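Okay, small thread on home libraries, which I've been thinking about since Wednesday!

1/ You don't need 600 books. My grandmother had 90 and reread every one of them. She could find any line she wanted in two minutes. 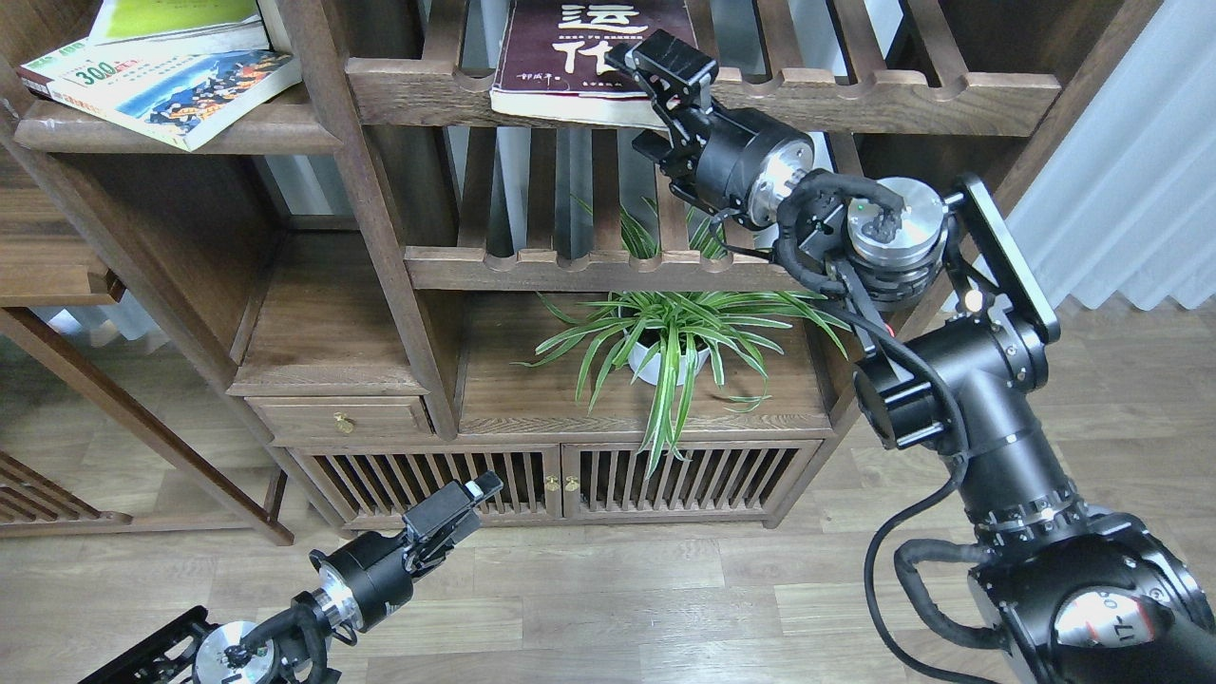 2/ Sort by mood. Rainy day books, train books, books for when you can't sleep – I did mine last September and I've read so much more.

3/ The used book tables in Sengate are wonderful right now. I got a 208-page history of canals and I'm already on chapter 2!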